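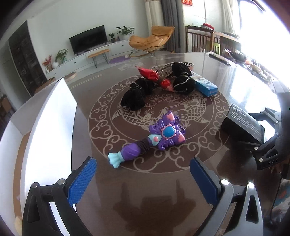

Blue pads over a toy wand, jaws open.

Shop > Grippers > Finger pads > Clisen textured pads, blue
Search products Go

I sell these in sets of 2 and I'm picky about how they get used! My rule for hand-held grippers at Rimcombe is simple - check the pads before every session, and swap both sides together, never just one. Wipe them down after 60 grasps (more often if you're picking up foil or anything greasy). Look at the jaw screws while you're there. Small toys with raised bits, like a wand with a big gem on it, are great practice, but go in slow and grab the handle - not the fancy end.

Order code 1315. Returns taken for 28 days if the bag is still sealed.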